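Returning to the Low-FODMAP Plan: Notes on the Reintroduction Phase

Readers of this site will recall that I completed the elimination phase of a low-FODMAP diet over the winter, under the supervision of the dietetics clinic at Tendstead. Several have since written to ask how the reintroduction phase was conducted. The following is an account of my own experience and should not be read as medical advice. Anyone considering a plan of this kind is encouraged to consult a dietitian before removing any food group from the diet.

The term FODMAP refers to a group of short-chain carbohydrates that some people absorb poorly. They are found in a wide range of ordinary foods, including onion, garlic, wheat, apples, milk and most legumes. The elimination phase removes them for a limited period. It is not intended to be permanent, a point which the clinic made at my first appointment and repeated at every appointment afterwards.

My elimination phase lasted four weeks. Symptoms had settled by the end of the second week, and the dietitian agreed that reintroduction could begin once the remaining time had been served.

Each food was tested on its own, in increasing portions, with a break of two days before the next. During testing, all other meals remained low in FODMAPs. I found this the most demanding part of the program. A person who feels well after a month of restriction is naturally inclined to add everything back at once, and the result is a food diary from which no conclusion can be drawn.
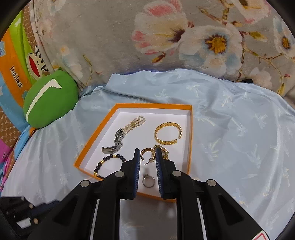 Milk was tested first and caused no difficulty in any portion. Honey was acceptable by the teaspoon but not by the tablespoon. Wheat bread proved satisfactory at one slice and marginal at two. Garlic was the clear failure of the series, and I have not repeated the test. Onion was only slightly better, although the green tops of spring onions have remained in regular use throughout.

Meals during this period were plain. Breakfast was generally porridge made with rolled oats, with a firm banana or a handful of strawberries. Lunch was rice or potato with eggs or tinned tuna. Dinner was whatever the household was eating, prepared with garlic-infused oil in place of garlic, and served before the sauce was added where the sauce was in doubt. My evening meal was kept close to 6:30, as eating late had affected my sleep well before the diet began.

Two commercial products were of practical assistance. The Genik stock powder contains neither onion nor garlic and gave soups some flavour, although it is saltier than I would prefer. I used half the amount given on the label. The Seppälä sourdough spelt loaf was well tolerated and toasts evenly, but it does not keep, and is best sliced and frozen on the day of purchase. Neither company has any connection with this site.

I recorded meals and symptoms in the Tronel app for the first part of the plan and then returned to a paper notebook. The app calculates daily energy intake, and its reminders that I was 600 kilojoules below target were of little relevance to the purpose of the exercise. Those who wish to use it should note that the energy display can be switched off under the profile settings.

The clinic has advised that tolerance may change over time and that failed foods should be tried again at intervals. Lentils and chickpeas are still to be tested, as are mushrooms and stone fruit. I intend to begin with tinned lentils, drained and rinsed, in April, and will publish the portions and results when the series is complete.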